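Search news, reviews, trailers

4 min read

Filed under: Movies, Adaptations, Things We Did Not Ask For

Odera buys film rights to a game about running a toll booth

The wait is over for anyone who has ever handed exact change to a stranger and thought, "I'd watch two hours of this." Odera has closed a deal for the screen rights to Birton, the tabletop game in which players take turns operating a toll booth on a road that doesn't get much traffic.

If you missed Birton, it came out of a small publisher called Veten and arrived in a box the size of a carry-on. Inside were 700 cards, most of them cars. You draw a car. You collect the toll. Sometimes the car has a dog in it, and you get a point. The rule book warns that a full game can run past dinner, and the people who love it say that's a low estimate.

They do love it, though. The first print run was 2,000 copies and it sold out before most of us had finished making fun of it. Used sets now go for prices that would buy you a decent amount of actual road.

Odera's announcement calls the property "a rich world with untapped mythology." I own the game, and I went back through the box last night looking for the mythology. There's a card called Night Supervisor. He has a mustache. I think that may be it.

The studio wants the movie to be live action, with the road and most of the cars added later by computer. So a story about sitting in one small booth will need a large effects budget, and the work is going to Studon, the effects house that did the talking glacier in last year's talking glacier picture. Whatever you thought of the glacier (I thought it talked too much), it looked cold. 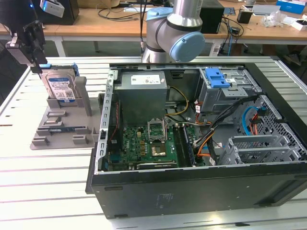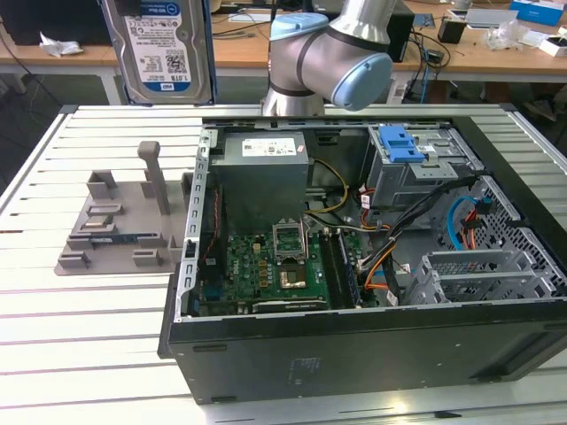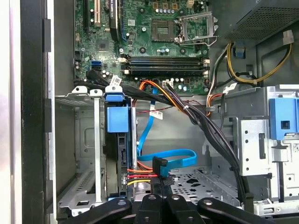 Desktop computers with the side panel off.

So what's the plot?

Odera hasn't said, and the game isn't much help. Birton has no characters apart from the players, the supervisor and the dogs. It has one villain, if you count the Exact Change Only card, which shuts down your lane until somebody rolls a 4. Fans on the message boards have already cast the dogs and are fighting about the size of the beagle.

The announcement does promise that the film will "honor the rhythm of play." Anyone who has played knows the rhythm. A car comes, then there's a long wait, then another car comes, and your brother-in-law asks whether it's too late to switch to something with dice in the first hour.

There's also the matter of the expansion. Veten put out a second box in March that adds a weigh station, and the deal covers that one too, so a sequel is technically spoken for. The weigh station divided the faithful. A petition to keep it out of the movie had 1,475 signatures as of this morning, a strong showing for a movie with no script, no cast and no director.

Odera says a writer will be named soon. Whoever gets the job should know that the fans keep score, literally, on the pads that come in the box, and that they'll want the toll to be correct in every shot. It's a dollar ten for passenger cars. Trucks are two dollars. Motorcycles go through free on Wednesday, under a rule that takes up most of page nine and that my own group has agreed to ignore.

No release date yet. Veten says the game will be back in stores ahead of the movie, in a new box with handles.

Tags: board games, movie rights, Odera, Birton, toll booths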